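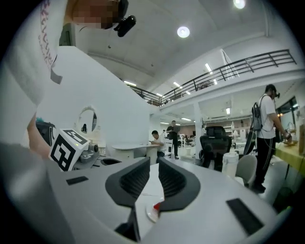
Babatunde Afolabi wrote back after the last report that the hopper at Ballcombe should have been steeper from the start, and he wanted to know why the flow tests came after the steel was ordered. The order was placed on the supplier's figures for dry limestone. Our own shear tests on the damp material were finished in June and gave a higher wall friction. The next phase will have testing done before any drawings are released.

## Work done this period

- Shear cell tests on 16 samples from the Perkton quarry, at three moisture levels.
- Liner trials at Ballcombe. The polyethylene liner is in place on the north wall only.
- Feeder run with 2903 kg of damp fines. Flow stopped twice, both times at the outlet.

Bello Jibrin has checked the feeder drive and found no fault. He thinks the interface is pulling from the back of the slot - the wear marks fit that - and has drawn up a tapered version.

## Delays

The second liner shipment is eight days behind. Rakiya Anozie is dealing with the carrier. The dust readings at transfer point 2 have to be repeated, as the meter was out of calibration.

## Budget

Spending is about 17 percent under plan, mostly liner costs that have not been billed yet. We are not asking for any change to the grant.

## Next period

1. Fit the remaining liner.
2. Build and install the tapered interface.
3. Repeat the feeder run with the same material.
4. Send the full shear test tables to Babatunde and Ladi Briggs.

We need a decision on the air cannons before the interface is built, as the mounting plates go on the same panel.

Costel Furtună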